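How Does a Robot Decide What to Do Next?

Think about the last time you opened a door. You probably didn't stop and say to yourself, "First I will find the handle, then I will reach for it, then I will pull, but in a curve, because doors swing." You just opened it and went on to look for a snack. Your brain did all that planning so quickly that you never noticed it was working!

A robot can't do it that way. Before a robot moves even a tiny bit, a computer program has to work out where things are, which way they can move, and how hard to push. The people who write these programs spend a lot of their day thinking about things you and I learned when we were toddlers.

At the Veltora workshop in Cendalness, a team is writing a program called Friesen. Its job is to help a robot hand move things that have hinges, like lids, gates, cupboard doors and metal arms that swing. Hinges are everywhere once you start looking for them (try counting the ones in your kitchen, and don't forget the oven!).

Step one: looking

The robot has a small camera near its hand. A camera picture doesn't mean anything to a computer at first. It is a huge grid of numbers, and each number says how bright or what color one tiny dot is. So the first part of Friesen is the part that looks, and grown-ups call it "perception." It hunts for edges and shapes in all those numbers and makes guesses about them. This bit is long and flat, so it might be an arm. This bit is round, so it might be the place where the arm turns.

Shiny metal makes the guessing much harder. A bright reflection can look just like an edge, and a dark part can look just like a shadow. To get better at it, Friesen practiced on 103 different hinges, some shiny, some painted and a few very rusty. 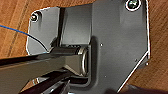 Gripper fingers up close at a metal arm and its hinge. Can you find the shiny ring and the thin blue wire?

Step two: planning

Now the program needs a plan. Imagine you are holding one end of a ruler, and a friend has a finger pressed firmly on the other end. If you pull your end in a straight line, away from your friend's finger, the ruler gets stuck or slips. If you move it around in a curve, it swings easily. A hinge is like your friend's finger, so the robot's hand has to follow a curve too.

Friesen draws that curve inside the computer as a string of 30 little points, a bit like a dot-to-dot puzzle. Then it checks every point. Will the fingers bump into anything? Is there a wire that could get pinched? If a point looks bad, the program rubs it out and tries another one.

Step three: feeling the way

Even a very good plan can be a little bit wrong. Maybe the hinge is stiff, or the camera's guess was off by the width of a pencil line. So while the robot moves, another part of the program, called the "controller," keeps asking the same question over and over: how hard am I pushing right now? It asks this 88 times every second, which is much faster than you can blink!

If the push gets too strong, the controller tells the hand to ease off and nudges the curve a little to one side. You do the same thing when a drawer sticks and you give it a wiggle.

What if it goes wrong?

It goes wrong quite often, and the team writes it all down. Every try is saved by a tool called Nemgate, which works like a diary for the robot. It keeps the pictures, the plan and all the pushes, so that people can play the whole thing back slowly and find the moment when the trouble started. Last August the team watched the same try 20 times before they spotted a mistake in the program. It was one minus sign in the wrong place, and it had made the hand curve left when it should have curved right.

Try it yourself

Ask a grown-up which door you can use, and then open it very slowly with one finger. Watch the path your finger takes. Now try pushing close to the hinge, and after that far away from it. Which one is easier? See if you can write down the steps for a robot to follow, and then have a friend do exactly what you wrote and nothing else!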